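List: shop-robotics
Subject: Re: Hand-held gripper, linkage play at the pads
From: Malsha Rathnayake

Malachy Keane wrote:

> Got mine assembled last night. Jaws open and close fine with the
> trigger, but with the pads nearly touching I can rock one of them
> side to side by 2 mm. Is that the printed arms flexing or the pins?
> Fergal said to reprint the arms solid and leave out the triangular
> cut-outs. I'd like to avoid that, it's most of a day on my printer.
> Also, did you ever settle on a pad material? And has anyone tried it
> on cloth yet, or only on blocks?

Malachy,

I would check the pins before reprinting anything. I had the same rock on my first one and blamed the arms too. The holes had come out oversize. I reamed them and went up one pin size, and most of the play went away. The arms with the cut-outs are stiff enough. Clamp one arm flat in a vise and push on the tip with your thumb, and you'll see how little it moves on its own.

Order of work that I'd suggest:

Take the crossbar off first. If the bar is pulling the linkages toward each other you can't judge anything else.

Check each pin by itself. A drop of oil, then swing the arm. It should fall under its own weight and have no click when you reverse it.

Put the bar back with the screws loose, close the jaws on a strip of card, and tighten with the card still in there.

Fergal may be right that solid arms are better in the long run, but they add weight at the front and my wrist notices after 15 minutes.

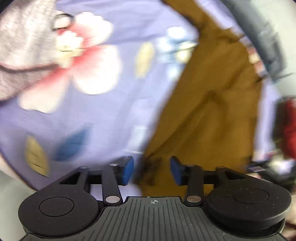 Cloth is what I've been working on since October, so I can answer that part. Blocks told me very little, because a block stays the shape it was when you started to close. With bedding and clothes the jaws have to come in wide and the pads have to drag a fold up between them before they pinch. I'm using the blue pads, tilted slightly inward, and going for the mustard cloth where it bunches up between them on the flowered fabric. A flat stretch is much harder. On flat cloth the pads slide over the top unless I press down, and when I press down they take the layer underneath as well. If anyone has a way around that I'd like to hear it.

On pad material, I tried three and kept the softest. It wears at the lower corner, so print spares.

Keep the target mark on the raised lip of the base plate clean. I got glue on mine once and had to redo the plate.

Ok-hee asked off list about the trigger spring. Mine is the stock one from the Zurska kit. It's stiffer than it needs to be for fabric and I may swap it. I'll post the arm files with the new hole size once I've checked them on a second printer.

Malsha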